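Floradari Opens Bedding Reuse Room in Gradum

GRADUM, Tuesday, May 5, 2020 – Floradari, the household textile reuse service, today announced the opening of a sorting and display room for donated bedding at its Leinonen Street building. The room will supply sheets, blankets, quilts and mats to families who are setting up a home on a limited budget.

Bedding is among the goods most often requested from Floradari and among the hardest to keep in stock. Last year the service passed on 1323 sets to households in Gradum and the surrounding towns. The new room provides shelving for more than 2000 items, sorted by bed size and by weight of fabric.

Each donated piece is washed, dried and checked for worn seams before it is shelved. Items are then laid out on a made-up bed so that staff can judge how they look and fit together in ordinary use. Printed cotton, plush and other textured fabrics are kept in separate bays, as they call for different washing.
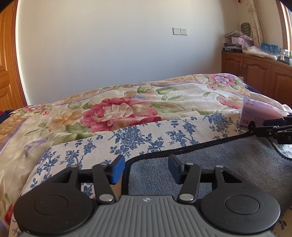 Floral prints remain the most requested pattern, with blue on white or off-white leading the list. Plain sheets are also in steady demand, and the service particularly welcomes fitted sheets for single beds. Plush mats and throws are accepted in any color if the edging is sound.

Households may choose up to 8 items per visit. There is no charge for families referred by a local agency. Other visitors are asked to pay a small fee, which goes toward laundry costs. Visits are by appointment only, and items may be collected from the side entrance on request.

The shelving and laundry equipment were supplied by Boton, a regional furnishing firm, which has also agreed to store seasonal blankets through the summer. Floradari expects to add a second display bed in June, together with 70 storage boxes for children's bedding.

Donations should be clean, dry and folded, and packed in closed bags marked with the bed size. Pillows and electric blankets cannot be accepted. Appointments and drop-off times are listed on the Floradari website.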